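Evaluación de producto: papel pintado vinílico Storneden sobre soporte no tejido

Servicio de Interiores y Mantenimiento, agosto de 2021

El presente informe recoge la valoración del revestimiento mural Storneden, distribuido por la firma Gerklow, tras su colocación en varias dependencias de uso interior. El material se examinó conforme a los criterios habituales de este Servicio: facilidad de aplicación, comportamiento de las juntas, limpieza, estabilidad del color y coste de reposición. Se adquirieron 11 rollos con cargo a la partida ordinaria, por un importe total de 549 euros, adhesivo incluido.

Presentación y documentación

Los rollos se entregaron retractilados y con etiqueta individual en la que constan el número de lote, el tipo de case y los símbolos de lavabilidad. Todos pertenecían al mismo lote, tal como se había solicitado en el pedido. La hoja de instrucciones figura en cuatro idiomas. La versión española es correcta en lo esencial, si bien traduce de forma confusa el apartado relativo a la imprimación de soportes absorbentes, por lo que se recomienda consultar también el texto inglés.

Preparación del soporte

Los paramentos se encontraban en estado desigual. En dos de las salas fue necesario retirar un revestimiento anterior, rellenar fisuras con masilla de la marca Piven y lijar en seco. El fabricante indica que el soporte no tejido disimula pequeñas irregularidades; esta afirmación debe tomarse con cautela. Con luz rasante se aprecian los resaltos de la masilla que no fueron lijados por completo, y el defecto resulta más visible en los tramos próximos a las ventanas.

Aplicación

El adhesivo se extiende directamente sobre la pared y la tira se coloca sin tiempo de reposo previo. El procedimiento es limpio y permite que una sola persona trabaje en alturas normales. El material admite correcciones de posición durante unos diez minutos y no se observaron dilataciones que obligaran a repasar los cortes. El consumo de adhesivo fue de unos 300 gramos por litro de preparación espesa, cantidad superior a la prevista en la hoja técnica.
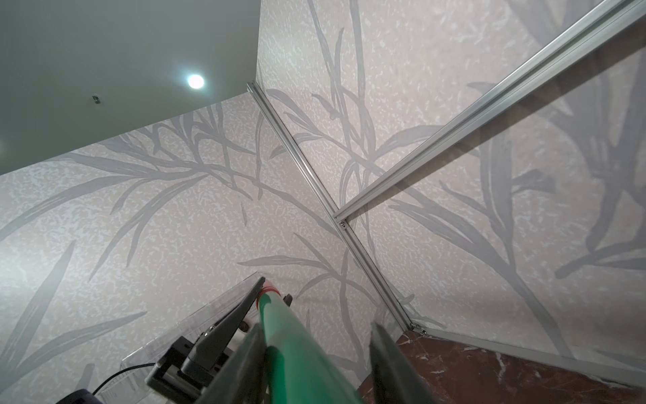
Las esquinas interiores constituyen el punto más delicado de la colocación. No se aconseja doblar una tira entera en el ángulo: conviene cortarla de manera que sobrepase la arista unos milímetros, aplomar la siguiente sobre la pared contigua y solapar el sobrante. En las esquinas resueltas de este modo no se han registrado despegues. En un tramo en el que se optó por doblar la tira completa apareció una bolsa de aire en la parte superior, que hubo de abrirse con cuchilla y volver a encolarse.

El remate junto a zócalos y marcos exige una hoja nueva para cada pocos cortes. El vinilo opone cierta resistencia y una cuchilla gastada desgarra el soporte. Se empleó una espátula de corte Malý, cuyo canto recto facilitó notablemente la tarea.

Comportamiento en uso

La superficie admite la limpieza con paño húmedo y jabón neutro. Las marcas de lápiz y las huellas de roce desaparecieron sin dificultad; las de bolígrafo, solo en parte. Desde la colocación, efectuada en junio, no se ha percibido variación de tono en las zonas expuestas al sol, aunque el periodo transcurrido es insuficiente para emitir un juicio definitivo. Las juntas permanecen cerradas, salvo una situada sobre un radiador.

Aspectos desfavorables

El distribuidor no garantiza la disponibilidad del mismo lote más allá de la temporada en curso. Para superficies extensas se sugiere reservar al menos un rollo de repuesto por sala. Asimismo, el olor del material persistió varios días y obligó a ventilar las dependencias antes de su ocupación.

Valoración

El revestimiento Storneden se considera apto para despachos, salas de reunión y zonas de paso moderado. No se recomienda en cocinas ni en pasillos con tránsito de carros. La calificación otorgada es favorable, condicionada a la revisión de las juntas en la próxima inspección de las dependencias.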